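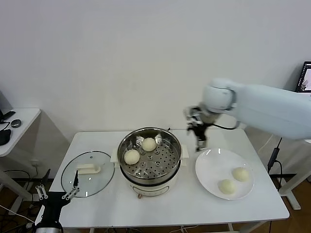

5.3 What went wrong with the buns

I want to spend a whole section on one failure, partly because it cost us most of January and partly because I think other groups with two-arm setups will run into it sooner or later. The task is easy to say out loud. Take the steamed buns out of the steamer basket and put them on a plate. The left arm looks after the glass lid, the right arm moves the buns, and the policy (we call it Jusetari) decides what happens when. We gave it 500 demonstrations for training and held back 100 trials for testing, and for the first stretch of testing I was pretty happy with it!

Then Silvana Conceição, who ran nearly all of the trials, came to me with a log that made no sense. The policy had reported a finished run, all buns moved, and there was a bun on the table with a deep pinch mark across the top. The gripper had closed on it, lifted it, lost it on the way over, gone through the whole placing motion with nothing between its fingers, and then told us everything was fine. We went back through the other logs that evening and found 7 more runs with the same pattern. All of them had been scored as successes, by the policy and (I'm embarrassed to say) by our own scoring script, which just trusted the flag.

So we had two faults sitting on top of each other, and it took us a while to pull them apart.

The first one was about force. Our gripper driver, Trestent, stops closing when the motor current passes a threshold. For a cup or a block this works well. A steamed bun is soft, though, and it gives way so gradually that the current hardly climbs until the fingers are already well into the dough. By then the skin has torn and the bun can slide out sideways. We had set the threshold using foam balls because they were cheap and didn't go stale, and foam pushes back a lot more than bread does. That was my decision, and it was a bad one.

The second fault was worse, at least from where I sit. The grasp check looked at finger opening only once, right after closing. If the opening was bigger than zero, the grasp counted as good for the rest of the motion. There was no second look. A bun that fell halfway across was, as far as the software knew, still in the hand. I had read that piece of code many times and never noticed.

There was a safety side to this too, and I don't want to bury it. In one of the bad runs the dropped bun had landed on the rim of the basket, and on the next pass the right arm pushed down on it hard enough to shift the whole steamer pot. We were running with the heat off, so the worst we got was a mess. With the pot full of boiling water it would have been a different story. Our collision limit hadn't tripped, and when we checked the settings we found it had been raised for an earlier drawer-opening task and never put back. Figueiredo, our safety monitor, was happily enforcing the wrong number the entire time.

We made these changes. Finger opening is now checked all the way through the transfer, and if it drops the arm stops where it is and waits for a person. The threshold is gone for soft objects - we close to a fixed width taken from the camera estimate of the bun and leave it there. The collision limit is stored with the task, so it can't carry over from somebody else's experiment. And a run is scored by looking at the plate afterward, by a person, with the policy's own opinion written down in a separate column.

We then repeated the full set of 100 trials. Drops still happened, up to 4 in the worst session, mostly when two buns were sitting close together and a finger caught the neighbor on the way down. The difference is that every one of those drops was caught and the arm stopped. I'd rather have that than the nicer numbers we had before. The earlier success rates, which we had already shared in a draft with our partners at Indatano, were withdrawn on Friday, April 17, 2020, and they shouldn't be cited.

One thing we haven't solved is sticking. A bun that clings to the metal tray pulls the basket up with it a little before it lets go, and the finger opening looks perfectly normal the whole time. Silvana thinks the wrist force signal could pick this up. I'm less sure, as the signal is noisy at such low loads, but we are collecting data on it now and will report what we find along with the lid experiments.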